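Hangers, Baskets and a Clear Table

Posted in Home & Closet, November 2023

Welcome back, everybody, and pull up a chair, because I have been wanting to put this little gallery together ever since we moved into the Weltley apartment. It is 700 square feet, with one real closet and one that the listing called a closet (it holds the vacuum and a broom, if you put the broom in first). When you live in a space that size you start to care a great deal about small things, and the small thing I have come to care about most is the humble plastic hanger. I know how that sounds! But I had letters after the May post on sock drawers asking what I do about hangers, and there is more to say than I could fit in a reply.

My feeling is that spare hangers need a home of their own. Left on the rod between the shirts they tangle, and left on the closet floor they find your bare foot in the dark. A basket with straight sides does the job nicely, and a clear, light-colored table makes the sorting so much easier on the eyes. I grew up sorting on the bed, and I can tell you that a quilt will swallow a hanger whole.

So have a look through, and then I'll go on about hooks and bars for as long as you'll let me.

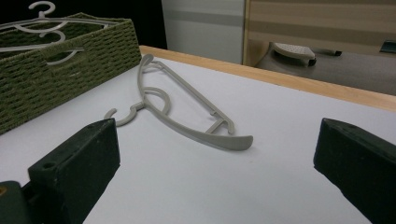 A plastic hanger lying flat, with the woven basket behind it to the left. I do love that olive green against the white. 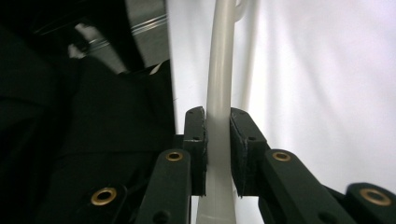
White plastic up close, nice and smooth, the kind of surface that's kind to a knit.

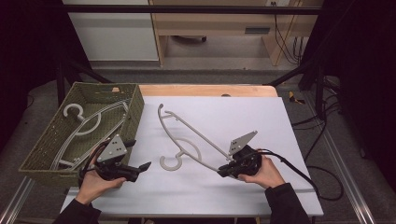
One hanger in the basket and its match out on the white board, so you get a good look at the little round loop beside the hook.

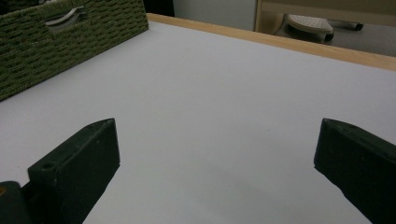 Now, about those loops. For years I thought they were decoration, and then a neighbor back in Mudville told me she hung her camisoles from them, and her scarves too, and I went home and rearranged everything that same evening. A scarf pulled through a loop stays put when you slide the hangers along the rod, and you can see at a glance which one you want. Thin straps do well there too. I wouldn't hang anything heavy that way, though. A winter scarf, one of those big blankety ones, belongs folded on the shelf.

If you are starting from scratch, take every empty hanger out of the closet first and put them all in one place. I did this before we moved and came up with 44, and that was only the plastic ones. Flex each one gently and run a finger along the arms and the inside of the hook. Anything cracked goes, and so does anything with a rough seam, which will catch a sweater sooner or later (ask me about my good blue cardigan). Then sort by shape, so that the ones with a bar are together and the ones without are together, and keep as many as you have clothes for, plus a few extra for company.

Dusty ones can be washed in the sink with warm water and a drop of dish soap. Lay them out on a towel and give them a good long while before you hang anything on them. Water likes to sit in the curve of the hook and around any little notches, and then it drips down the collar of your best blouse. I dry those spots with a corner of the towel and call it done.

As for laying them in the basket, hooks all pointing the same way is my one firm rule. My husband thinks this is fussy, but he has also never had to pull six of them apart with a wet shirt over his arm. Long hangers will poke up past the rim of a smaller basket and that doesn't bother me a bit, it makes them easier to grab. If it bothers you, measure your longest hanger before you go shopping and take the tape measure along. A woven basket needs its corners dusted now and then, and an old dry paintbrush gets into the weave better than any cloth I've tried.

Several of you also asked whether I face all my hooks the same way on the rod. I do, openings toward the wall, and the shirts buttoned at the top button only. Coats go at the far left, then dresses, then everything else in whatever order the laundry came out. I have tried sorting by color and it lasted until the next load.

Next time I'd like to get into the vacuum closet, if I can get the broom out of it. Send me your own hanger habits in the meantime, I read every one of them, usually with my second cup of coffee.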